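Sorting Salvaged Wiring on a Paper-Lined Tray

By Leokadia Wasilewska
April 8, 2020

I love old appliances, and I love what's inside them even more. When a machine has finally given up and the frame has gone to scrap, there is usually a whole handful of perfectly usable wiring left over, and for years mine went straight into a shoebox. You know what happens in a shoebox! One connector hooks a loop, the loop hooks a terminal, and by September you are pulling out a single solid lump.

These days I sort everything on a steel tray first, and it has become one of my favorite jobs in the workshop. You need very little for it, and it's a lovely quiet way to spend an evening.

What you'll need

A shallow metal tray with a raised rim (mine came from a kitchen supply shop in Curnenville)
Plain white paper to line it
Small zip bags and a marker
Masking tape
A multimeter, if you want to test as you go
Good light

1. Line the tray

Cut the paper to fit the flat bottom. It doesn't have to be neat. White paper makes thin wires so much easier to follow, and you can scribble on it, which I do constantly. A bare steel tray throws the light back at you and you'll lose sight of a dark wire right away.

Everything you're sorting should already be out of the appliance. Please never pull wiring from anything that's plugged in, and leave microwaves and anything with big capacitors to somebody trained for it.

2. Give each harness its own patch

A harness is just a group of wires bound together with its plugs and ends attached. Lay them down one at a time and let them keep whatever curve they have. If you fight the curve they spring back and knock everything else over! 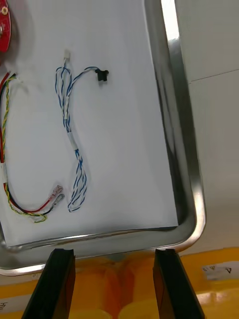 Blue-and-white harness in the middle, the red, black and yellow-green one over to the left.

I like to put the big one in the center and work outward. Boards go in a corner, well clear of the loose ends, so that nothing scrapes across them.

3. Find both ends before you untangle

This is the step I wish I'd learned sooner. Find the main connector, then follow the wires with a fingertip to wherever they finish. My blue-and-white harness starts at a little white plug and has a branch going off to a small black part that looks to me like an optical slot sensor. I put a question mark on the label until I've checked a part number. A question mark is a perfectly good label!

Once you know where the ends are, look at the coil between them. Nine times out of ten it's only a loose twist and it will open up if you lift it and let it hang.

4. Lift and look

Hold the bundle low down, gently, and let the loops fall apart by themselves. Don't tug on the plug. Take hold of the wires well away from it so the crimps inside aren't carrying any strain. 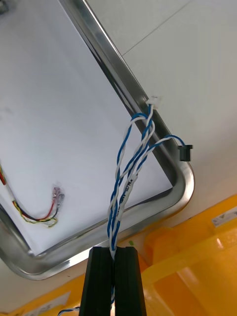
Bundle gripped low, with the loops opening out above. There's small print on one of the white wires, too.

While it's up, read the insulation. The lettering is tiny and twists out of sight, so turn the wire slowly under the lamp. On mine I could make out what looks like VW-1, a flame test marking you'll meet on a lot of appliance wire. Copy down whatever you can read. Gauge and temperature rating are the two I hope for most, and on older wire they're often rubbed away.

5. Check the terminals

Spade terminals are the flat metal ends that push onto a switch or a motor tab. Look for three things: a crimp that has loosened, metal that has darkened from heat, and a sleeve that has cracked or slid back. Give each wire a light pull. If it moves in the crimp, snip it off and fit a new one.

My friend Kacper Nowakowski keeps all his good spades on their original leads, even short ones, and I've come around to his way. A 6 inch lead with a sound crimp is a joy to have when you're fixing a lamp.

6. Label, coil, bag

Write the label before you coil anything. I put down what it came from, the wire colors and what's on each end. Then coil it loosely around three fingers, put a flag of masking tape on it and slip it into its own bag with the plug at the top, where you can see it.

Don't throw out the sheet of paper yet! I fold mine and file it with the bags from that machine, scribbles and all. My folder is up to 39 sheets now and I look things up in it all the time.

A small batch takes me 20 minutes, longer if I get curious and start testing continuity, and I always get curious.

Recent posts

Crimping Spade Terminals Without Swearing
A Pegboard for Short Leads
Sabina Begum's Button Jar Method, Tried on Screws
Reading Faded Wire Markings
What I Brought Home from the Banska Swap Meet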